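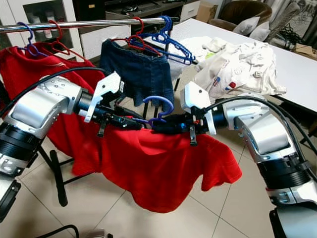

Posted in: Student Projects / Robotics Software

Who Lets Go First? A Small Task Planner for Two Arms and a Clothes Hanger
Lærke Hjaltested, Elínborg Eskildsen and Vibeke Thygesen

When we chose our project we thought the hard part would be the cloth. Everybody warns you about cloth, and we spent our first weeks happily reading about wrinkles and sleeves and how to find a collar in a heap. We did get there in the end (more on that further down), but most of our term went into a much plainer question, and we grew quite fond of it: when two arms are busy with the same shirt and the same hanger, how does the program decide which of them is allowed to open its fingers?

Our planner is called Hullthorpe, after the street where Elínborg and Vibeke share a flat. It sits between the perception code, which labels garments and hangers and guesses where they can be grasped, and the arm controller we were given at the start of the course. The controller is good at going where it's told and has no opinion at all about why. Our first version was one long script with a timer between each step, and we're a little embarrassed by how long we defended it. If the left arm was slow to find the edge of a shirt, the right arm carried on with its half of the job regardless, waving a hanger at nothing.

The second version, the one this report is about, treats every grasp as a claim. An arm that wants to hold something asks for it, and once it has the claim it keeps it until one of two things happens: the other arm has taken a claim on the same object and confirmed it, or the object is resting on something the planner knows about, like the table or the rail. Only then may the fingers open. It sounds almost too simple written down like this, and we did draw it on the back of a lunch receipt, but it removed a whole family of bugs in one afternoon.

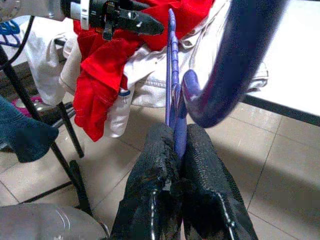

Confirming a claim was the fiddly bit. A hanger is thin, so the finger gap after closing is very nearly the gap you get when you've closed on air, and we couldn't trust that number alone. We ended up mixing it with the wrist camera: a small classifier looks at the patch between the fingertips and says held or not held, and the planner wants 3 agreeing answers in a row before it believes anything. Vibeke labelled 400 patches for this over one very long weekend in December, and the rest of us owe her a great many coffees.

Colour caused us more grief than we'd like to admit. Our early garment finder leaned heavily on it, and a red hanger near a red shirt was, as far as the program was concerned, simply more shirt. We added an edge feature that favours hard, narrow outlines and that helped a good deal, though it still gets confused when a hanger is mostly buried in cloth.

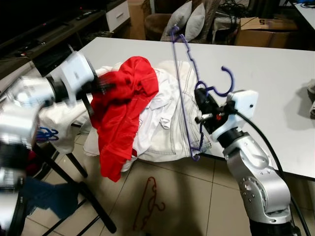 We also had to give the planner some way of changing its mind. Each step has a time limit and a fallback, and after 5 failed tries at the same grasp the arm backs off, looks at the pile again from its rest position and picks a different edge. Before that we had a charming but useless habit of pinching the same fold over and over. Bent Dalsgaard, our supervisor, asked us to log every fallback with the reason for it, which felt like homework at first and became the file we opened most often. There are 17 reasons in it now. Several of them could sensibly be merged, and "other" is bigger than it should be.

What we haven't solved is dropped objects. When a claim is lost with no confirmed partner, Hullthorpe marks the object as missing and goes on with whatever it can still see on the table. It doesn't search the floor, and the arm planner wouldn't let it reach there anyway, so a missing hanger stays missing until a person puts it back and presses resume.
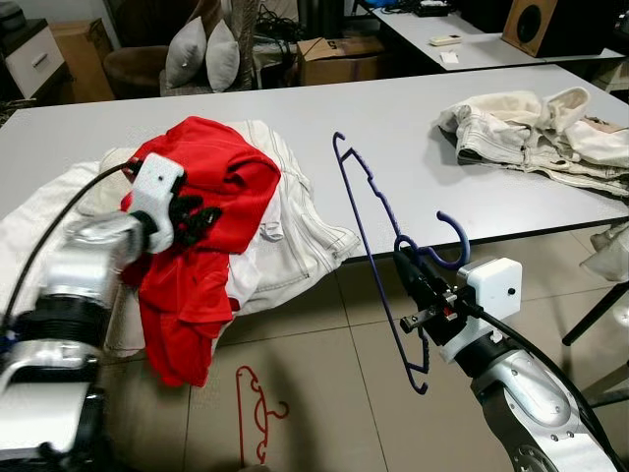 Steinar Overgaard wrote in his review of our draft that missing and dropped ought to be separate states, as a hanger hidden under a shirt may well turn up again by itself and the planner should keep half an eye out for it. He'd also like to see the claim table drawn live on the screen during a run, so that whoever is watching can tell a patient arm from a stuck one.

We agree on both counts. The live view is half written already (Elínborg has it running on her laptop, with very cheerful colours), and the split state needs a change to the message format that we didn't want to make so close to handing in. Both are listed as open items in the repository, along with our notes on how to start the planner without the arms attached.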